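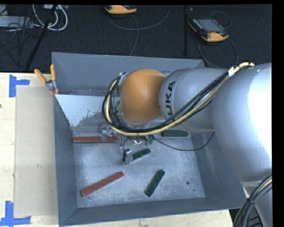 Who should show a robot how to do a job? The person who already does the job, even if that person has never touched a robot before.

I have held this view for a while and it is not popular where I work. The usual practice is to pick one or two engineers who are quick with the controls and have them record everything. Their demonstrations are smooth. They are also all alike, and they come from people who have never spent a shift picking parts out of a bin.

Take the bars and blocks we use for practice. An engineer driving the arm by remote control goes for whichever block is easiest to see, lines up square above it and closes the fingers. Rebecca Guerra packed orders for years before she joined us, and she doesn't work like that. She looks for the block that is in the way of the others. If a green one is lying at a steep angle near the middle, she may well take it first, because then the red ones are simple. She also lets a finger nudge a block before she grips it. The engineers called that sloppy. I think it is what hands do, and a robot that copies people ought to see it.

There is a fair objection. Beginners are slow, and remote control makes them slower. You can't feel the block, you are judging depth from an odd angle, and the cables round the wrist hide the fingers just when you need to see them. Rebecca's first 30 recordings on the Omeo task were poor and we threw most of them away. By July she was as steady as anyone, but those early weeks cost money.

Guiding the arm by hand is easier to learn. You take hold of the wrist and move it, and most people can do something useful on the first morning. The trouble is that a big industrial arm is heavy work to push about, even with the motors helping, and your own body blocks the view. I would start new people by hand, then move them to remote control once they know how far the arm reaches and where the walls of the bin are.

Pornthip Nilsuwan, who plans the recording sessions, disagrees with me on quantity. She would like 600 demonstrations from one good operator. I would rather have 38 each from a dozen people and put up with the mess. We have argued about it over a lot of lunches – she has the budget on her side, and I can see her point about consistency.

What I won't accept is that the mistakes should be cut out. When a grip slips and the person backs off and tries again, that second try is worth keeping. Bars end up against the wall or half under a finger in any real bin, and somebody has to show the arm how to get out of it.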